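Tinham Row allotment hut and store, winter walk-round
January, started 8.15am, finished before the rain

Front gate. OK. Hinge dropped a bit, still latches. Greased.

Path to hut. NOT OK. Two slabs rocking by the water butt. Coned off, need lifting and bedding again before the seed swap.

Hut door and lock. OK. Key stiff. Spare now in the Barnska key box, code unchanged.

Smoke alarm. OK, tested, loud. Battery changed while I was up there.

Extinguisher (Plulum, dry powder). Needle in green. Pin and tag there. Bracket loose, one screw gone, put a longer one in.

Paraffin heater. NOT OK. Wick burnt down one side, guard bent. Taken out of use, label tied on. Please dont light it "just for ten minutes".

Gas ring. Hose date has passed. Turned off at the bottle. Abdel Rahman on the parade stock the hose, ask for the 90 cm, the one on there now is too short and pulls.
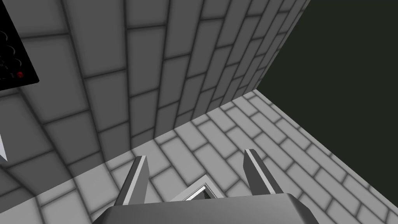 Can we still use the kettle while the gas is off?
Use the electric one on the shelf by the window, plugged straight into the wall and not the extension reel.

Extension reel. Passed, but must be fully unwound if anything bigger than the radio goes on it. Found half wound again, with the fan heater plugged in. Moved to top shelf.

Sockets. OK. One faceplate cracked at the corner, taped for now, wants a new one. Down as a fail till done.

Shelving. Left bay leaning. Limit on the card is 300 kg a bay and the bagged compost was all on one side. Shifted half of it to the floor.

Chemicals cupboard. Locked. One bottle with no label, don't know what, double bagged for the tip. Slug pellets in date.

First aid box. Plasters low, eyewash out of date. No tweezers again!

Water meter. 1,793, written on the card. Stopcock turns. Lagging split near the elbow, rewrapped.

Roof felt. Lifting at the back corner, roughly a hand's width. Dry underneath today. Keep an eye on it after wind.

Shed mower. Not started, no petrol. Blade guard on. Will do at the spring check.

To buy: gas hose, faceplate, eyewash, plasters, tweezers, wick if anyone still makes them. Reciepts in the tin please.

Slabs first, then the hose.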